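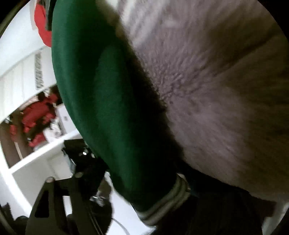

Loredana Gentile
2022-07-07

Winter clothes are finally getting put away. Yes, in July. They have been on the bedroom chair and then on the floor next to the bedroom chair. Thread, mostly so I remember what I did when I unpack it all.

Started with the green one with the striped ribbed cuffs. The cuffs are pale grey and white, so they show everything. I do those by hand in the sink with a bit of dish soap before the whole thing goes in the machine. Cold, inside out, zero fabric softener.

The fluffy grey fleece gets its own load. Last year I washed it with black leggings and spent an evening picking bits of grey off the leggings. It goes in cold on the short cycle and gets hung up wet. Never the dryer. I had a cream one that went through the dryer once and the pile came out like an old bath mat.

If the pile is already clumpy, a soft brush helps. I use a baby hairbrush from the drugstore. Short strokes, one direction, when it's fully dry. It won't look new but it will look better.

Storage. I bought 2 of the big Zedwood zip bags, the 30 gallon ones. Bulky stuff in one, everything with sleeves you can fold flat in the other. They fit under the bed if you don't stuff them. I stuffed them the first time and had to take half of it out again.

Someone asked about vacuum bags. I've tried them. Fine for comforters. I don't like them for fleece – it came out in September with creases across the front that took weeks to drop out.

Folding order, for the one person who wanted it: sweatshirts at the bottom, sleeves folded in behind, cuffs tucked so they don't stretch. Fleece on top, folded once, with nothing on it. Scarves down the sides.

Donate pile so far: a Drundance hoodie I never liked, a brown cardigan, three hats. Gianni Longo has claimed the hoodie, so that's one less thing to carry to the shop in Vistcombe.

Not donating the green one. I've had it since college and it's still soft, and the ribbing hasn't gone baggy. I did look up what a similar one costs now and closed the tab.

Cedar blocks or lavender bags? I have cedar from last year and can't smell it anymore. Gianni says to sand them lightly. Will try that before buying more.

Update: sanded the cedar. It does smell again. There is also dust on the windowsill, so do it outside.

Both bags zipped and under the bed. The chair is a chair again. Coats are next, but not today – it's too hot to touch wool.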